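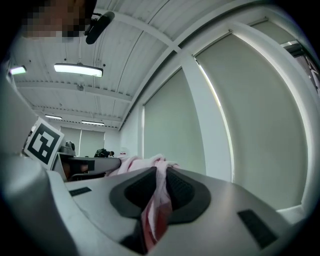 Slide 4 - pink and white cloth, held up over the work place, blinds closed

Start here only when the room is quiet. Say good morning again for those who came in late.

My subject today is small textiles and how we fold them at Ravel. We have 34 kinds of cloth on our list, and 9 of them are difficult. The thin soft ones are the worst. When you take such a cloth in the middle, all the corners fall down and you lose them.

Point to the bunched part. Explain that in the folds the color looks more red, so please do not sort by color before the cloth lies flat.

Then the three steps - slowly:
Find one corner. Follow the edge with two fingers to the next corner. Lift both and let the cloth hang before you put it on the table.

Pause for questions. Somebody will ask about the light. Our advice is to close the blinds and use the ceiling lamps, so the color stays the same all day.

Next slide: the Staltura shelf, 19 piles. The new list comes in December.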